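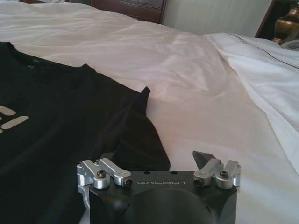
right, oat drink label saga, part whatever. Thread because I keep getting asked in dms and I'm typing this between batches so bear with

1/ for anyone new: I make plant based cheese in a unit in Rarkevell. Small. Two vats, one cold room, one very loud extractor. Sell at markets and to a few delis. Brand is Lustine

2/ in September we got a letter from trading standards. Polite letter. Four pages. It's about the word "feta" on one product and the word "creamy" on another, and a line on the back of pack about allergens

3/ feta I'll give them straight away. Protected name, I knew that, it said "feta style" on the old labels and I thought "style" got me out of it. It doesn't. Already gone. It's now called Crumbly White in Brine, which sells worse, thanks for asking

4/ creamy is the one I'm arguing about. We don't say cream. We don't say dairy. We say "creamy texture" under the name in small letters. The letter says a shopper could take it to mean the product contains cream

5/ the front of the pack says PLANT BASED in the biggest type we could fit. Bigger than our own name. It's on a tub of cashews

6/ someone asked what happens if I just ignore it. Don't ignore it!! You get a date to reply by and if you miss it the next letter is less polite. Reply even if it's only to say you've had it and you're looking into it

7/ what I did: wrote back the same evening, said feta was coming off, asked which rule the creamy bit came under and asked for it in writing. Got a reply eight working days later

8/ the reply was a lot softer than the letter. "would advise" instead of "must". Keep both letters. The wording matters when you're deciding what to bin

9/ speaking of bin. 3485 printed sleeves. That's what was in the store cupboard with the old wording on. I'd ordered big because the unit price drops at 2000 and I thought I was being clever

10/ no you can't always just sticker over. You can if the sticker is on properly, doesn't hide anything that has to be on there, and doesn't peel off in a fridge. Ours peeled in the fridge. First lot anyway. Paper labels on a cold tub, what did I expect

11/ second lot were a plastic film one and they're fine. Dearer. Did 900 by hand over two nights with the radio on and my thumbs have not recoverd

12/ now the allergen line, which is the bit I'd want other small makers to read even if you skip the rest

13/ we had "dairy free" on the front and "made in a kitchen that also handles milk" on the back. Because back then we did share, there was an ice cream maker next door using the same wash up room. They've moved out. I never changed the back

14/ so the pack was telling people two things. If you've got a milk allergy those are very different things. "Vegan" and "safe for someone with a milk allergy" are NOT the same claim and I was a bit sloppy about it. That's on me

15/ what we've done: swab tests on the kit, new cleaning sheet, and "dairy free" stays off the front until I've got a decent run of clean results. It says vegan for now. I'd sooner lose the odd sale

16/ a customer was cross with me about that at the Maldonado Street market, thought I'd started putting milk in. I haven't! Recipe is the same. Cashew, coconut oil, salt, cultures, water. It's the wording that's moved

17/ costs since people want costs. Not giving the whole lot but the new sleeves, the film stickers and the swabs together came to more than our takings for the month. The designer didn't charge for moving the text about, she's a saint and gets cheese

18/ for the sleeves I went through Clikia this time as they'll do short runs. Smallest order is 20 packs of each, costs more per piece but I'm not filling a cupboard again until this is settled

19/ not sponsored lol. Nobody has ever sponsored me. Their upload page kept turning my brown into a sort of purple so check your proof

20/ q from yesterday, do I think the dairy lot are behind it. No idea. Could've been one shopper, could've been another trader. The letter doesn't say and I'm not going round the market asking

21/ q, why not just call it cheese and let them come for me. Because I've got one cold room and no lawyer. If a big company wants to have that fight, brilliant, I'll cheer. I've got deliveries at six in the morning

22/ also I do half see the point?? My nan picked up a tub of ours thinking it was soft cheese for a cheesecake. It set fine. But she didn't know what she'd bought until she got home and put her glasses on

23/ things I'd do differently. Ask for label advice before printing. Our council does a bit of it free and I didn't know, I'd only ever dealt with the food hygiene side. Ring and ask, it's not always on the website

24/ print small until someone's looked at it. Put the date of every label version in a folder. I had three versions on the go and couldn't say which shop had which, so I ended up driving round the delis looking at shelves like a weirdo

25/ and read your own back of pack once in a while. Out loud. Took me under a minute and I'd not done it in two years

26/ where it's at now: feta gone, allergen line fixed, creamy still being argued. I've offered "smooth". They've not said yes or no. If smooth is a problem I'm going with "soft" and if soft is a problem I'm selling candles

27/ smoked one is back in stock by the way, it was never part of this. Garlic one is a week or so off, waiting on tubs

28/ ok vat's beeping. Will add to this when I get the next letter. If you've had one about "creamy" too please message me what yours said, esp if you make yogurt, want to see if the wording's the same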